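Print
E-mail

Comparing two controllers for placing phones on desk stands

Project report, robotics lab option
Group: Canan Kahraman, Estrella Xolalpa, Tamer Abu Hammour
Supervisor: Homa Arabzadeh

1. Background

The task set for our group was to get a robot arm to pick up a smartphone and put it on a desk stand so that it stays there when the gripper lets go. Last year's group worked on the same task and spent most of their time on the picking. Their report says that the pick was reliable by the end but that placing was "still open", so we started from there.

Placing a phone on a stand is a contact task. The lower edge of the phone has to go down behind the lip of the stand, and the back of the phone then has to come to rest against the plate. If the phone comes down too far forward it lands on the lip. If it comes down too far back it hits the plate and either pushes the stand along the floor or tips it. The stands are hinged, so the plate can also change angle when it is pushed.

We compared two ways of controlling the last part of the movement. The first is the Grumov controller, which is what the lab already had. It follows a path of positions and does not take any notice of force, apart from a safety stop. The second is the Irosness controller, which Fadi Harb in the lab installed for us in November. It follows the same kind of path but gives way when it meets resistance, and the user sets how much. Both ran on the same arm with the same fingers.

2. Equipment

The arm is the lab's standard one with a two-finger gripper. We left the fingers alone for the whole project. We did think about adding soft pads, but then we would have been testing two things together.

There is a small camera at the wrist, which looks out past the fingers. All the position estimates come from this camera. We used the Kiteo software to find the stands in the picture and to work out the angle of each plate. The work area has a pale floor and patterned walls, and the pattern turned into a small problem of its own (see section 4).

We had several metal stands of the same general shape, with a flat plate on a hinge and a round base. The plate has a slot near the top, cutouts lower down and a bent lip at the bottom. For the detection work we stood a number of them close together, so that some partly hid others, and moved the arm to different viewpoints. 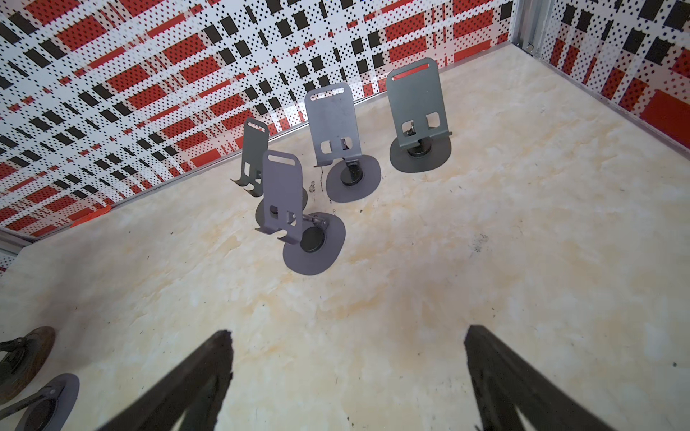
Figure 1. Wrist camera view used for the stand detection work, gripper open.

The phones were old ones collected from the department. We did not need them to switch on. We measured the thickness of each one with a calliper and typed it into the settings file, as the gripper closing width depends on it.

3. Method

Each attempt was run in the same way:

- The stand was put down by hand inside the work area, with the plate facing the arm to within what we could judge by eye.
- The arm moved to a viewing position and Kiteo gave an estimate for the stand.
- The arm picked up the phone from a fixed holder.
- The arm carried the phone to a point above the lip and started the placing movement.
- The gripper opened and the arm backed away.

An attempt was a success if the phone was still upright on the stand after the arm had backed away and the stand had not fallen over. We did not mark down for the phone being off centre. Estrella thought we should, and looking back she was probably right, because some of the successes were not placements anyone would be pleased with at home.

We made 50 attempts with each controller. We swapped controllers at the end of each session and not after each attempt, because the swap means a restart of the arm and a new calibration. This means that a difference between sessions (for example in the lighting) could look like a difference between controllers. We tried to even this out by starting each session with the controller that had come last in the session before.

Tamer kept the log. The person loading the phone knew which controller was running, so the test was not blind.

4. Detection

Detection was harder than we had expected and took up the first part of the project. Kiteo looks for the outline of the plate. Against the floor this works well, as the floor is pale and the plates are darker. Where the top of a plate is seen in front of the wall, the straight edges in the wall print are sometimes taken for the edge of the plate, and the estimated angle jumps. The slot near the top makes it worse, because the wall shows through it.

Our fix was to stop using the top edge. We use the round base to get the position and the lower part of the plate to get the angle. The base looks more like an oval when it is seen from low down, and the shape of the oval gives a useful check on the camera height. After this change the jumps stopped in nearly all views. They still happened when one stand hid the lower part of another, so for the placing tests we kept the stands further apart.

Reflections were the other trouble. A phone screen is a good mirror, and once a phone is on a stand it can throw a bright band into the camera picture. Kiteo sometimes read the edge of that band as the edge of the phone. This only mattered when a second phone had to be placed near one already standing.

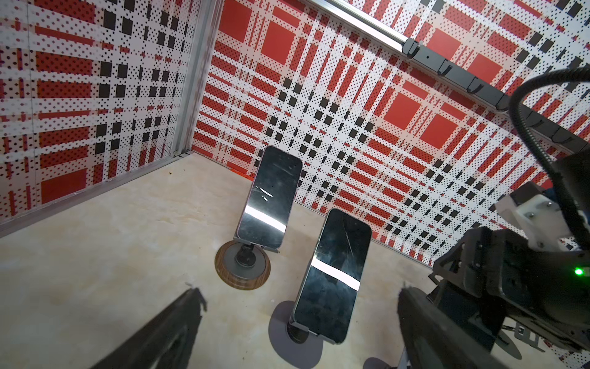 For those attempts we took the estimate of the second stand before the first phone was placed, and did not update it afterwards. It is not a proper answer, as the stand could be knocked in between, but it let us carry on with the comparison. A better way would be to take several views and throw out any line that moves when the arm moves. Canan wrote a first version of this but we ran out of time to test it.

5. Results

With Grumov, 14 of the 50 attempts failed. With Irosness, four failed.

The failures were also of different kinds. With Grumov the usual one was the phone coming down on top of the lip and the arm carrying on downwards until the safety stop. In the others the stand was pushed back along the floor and the phone missed it. With Irosness we saw no safety stops. Its failures all came from the phone turning slightly between the fingers when it touched the plate, so that it was let go at a slant and slid off.

Irosness was slower. The placing movement has to be run at a lower speed or it begins to shake on contact. We first used the settings in the manual and the shaking was bad enough that we stopped. Fadi suggested more damping in the vertical direction only, and that cured most of it.

6. Discussion

We think the lab should use Irosness for the placing part and keep Grumov for everything else. Moving through free space there was no difference that we could see, and Grumov is easier to set up. Changing from one to the other in the middle of a run is not possible at present because of the restart.

The result should be read with some care. Most of the Grumov failures began with a small error in the position estimate, so with a better camera calibration the gap might be smaller. We also tested only one shape of stand plate. Matar stands, which last year's group used, have a deeper lip and might be more forgiving with either controller.

7. Further work

The next group could start with the slant failures. Softer fingers may help, or a check from the wrist camera just before the gripper opens. The reflection filter is in the project folder with Canan's notes, and the log of all attempts is in the same place. The calibration file there is the one from the last session and should be made again before use.

Print
E-mail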